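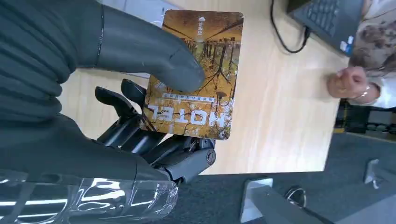
How many grasp demonstrations should I collect per object before the policy stops improving? I'm training an imitation policy for thin, flat items on a multi-finger hand with a wrist camera, and I have 378 accepted episodes so far. Card handling is the weak class. In the wrist view the thumb covers a fair part of the card face, and on the hotel card the lettering ends up upside down, so I can't tell whether the model is learning the card edge or the printed picture. All episodes use one operator and one table. Should I keep adding more of the same, or change the setup first? Success on held-out cards was poor when I tested on Wednesday.

Asked by Chang-ho Ahn

2 answers

Horácio Calado
Change the setup first. Repeats from one operator on one table mostly teach the model that table. We had 470 episodes in the Flarkodar set and the curve was flat well before the end.

What I would do, in order:
1. Split by card, so that no card appears in both training and test. If you split by episode, your validation loss means very little.
2. Add cards with plain faces and cards with busy prints. Start each one at a random rotation, including upside down.
3. Log finger joint positions at the full control rate and check them against the camera timestamps. An offset of 2 video samples was enough to spoil our thumb closure.
4. Keep the failed grasps, labelled as failures. Don't mix them into the behaviour cloning data.

On edge versus print — mask the card face in a copy of the test set and run it again. If success drops sharply, the policy is leaning on the print. Thumb cover matters less if the approach is recorded from far enough out that the whole card is in view before contact.

drovau_user
just collect more. we did 4,000 at Foltham and it worked fine, never bothered with rotation. different gripper though

Comment from Chang-ho Ahn: Split by card now. The validation numbers got much worse, so the old ones were leaking. Will try the mask next.

Related questions
Wrist camera drifts after recalibration
Labelling partial grasps — one class or two?
Navarrete driver drops joint readings at start-up
Best colour balance for glossy objects
Merging demonstrations from two operators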